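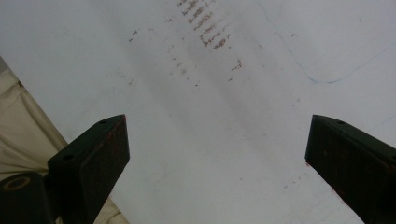 Rellby Hand-Held Gripper Kit: Review After a Summer of Use

I bought this kit in August for $245, without the camera. I put it together on a bench at Koo, the shared workshop in Sivedmont, and finished the wiring at home. It's a two-finger gripper you carry by a handle and work with a trigger, and a camera mounts above the fingers. I wanted it for recording grasping demonstrations to use later on a small arm.

Assembly

The box has the handle, the trigger linkage, two black fingers, the finger carriage, a camera bracket and 18 screws. There are no spare screws. I dropped one under the bench on the first evening and had to replace it from my own drawer.

The printed instructions cover the handle and the linkage well. The carriage gets one drawing and two lines of text, and the drawing shows the linkage arm on the wrong side of the spring. If the fingers won't close all the way, take the carriage off and flip the arm. I lost an evening to that. Everything else went together with the hex keys in the box. Allow a Sunday for the whole job, including the camera.

Finished weight with my camera on it is 873 grams. That's fine for ten minutes. After half an hour my wrist was tired and I started resting the thing between takes.

The fingers

They are thick blocks with angled tips, and the small round holes near the tips let you fit pads if you have them. Rellby sells none, and the pads from Istov need their holes opened up slightly before they fit.

Bare fingers hold boxes, bottles and blocks of scrap lumber without trouble. Flat things are harder. A single sheet of paper on a bench is close to impossible unless you slide it over an edge first. I spent a good part of one session on that, working over a marked-up white surface with some beige cloth beside it, and got better results from the cloth. The folds give the tips something to close on.

The tips also get dirty. Mine have reddish-brown specks on them, much the same color as the marks on the white surface, and a dry rag doesn't shift all of it. The finish is dull black, so dirt is easy to miss until you look at the footage. I now wipe both fingers before every session.

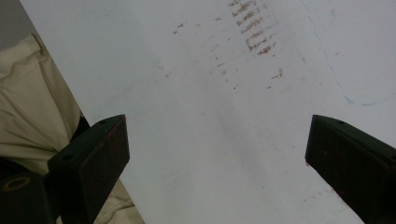 Camera view

With the bracket in its lower position, both fingertips stay in view with open space between them, and you can see enough past the fingers to line up on a target. The upper position shows more of the bench, but the tips get small. I use the lower one.

The bracket is held by one thumbscrew and it creeps. Over a long session the view tilts a little and you don't notice until you compare the first recording with the last. A toothed washer fixed it for me. Rellby should put one in the box.

Wear

My log shows 2,088 closures so far. The spring feels the same as it did new. The trigger pivot has some side play, and the left finger now arrives slightly ahead of the right on a slow squeeze. Retightening the carriage helps for a while. The paint on the handle has worn through where my thumb sits.

Should you buy it?

If you have a shop with a printer and plenty of time, you can make something similar for less. I didn't want to design a linkage, and this one works. Fit the washer, check the spring arm before you close up the carriage, and order pads at the same time if you plan to handle anything thin.

Four out of five. The missing point is for the carriage drawing and the thumbscrew.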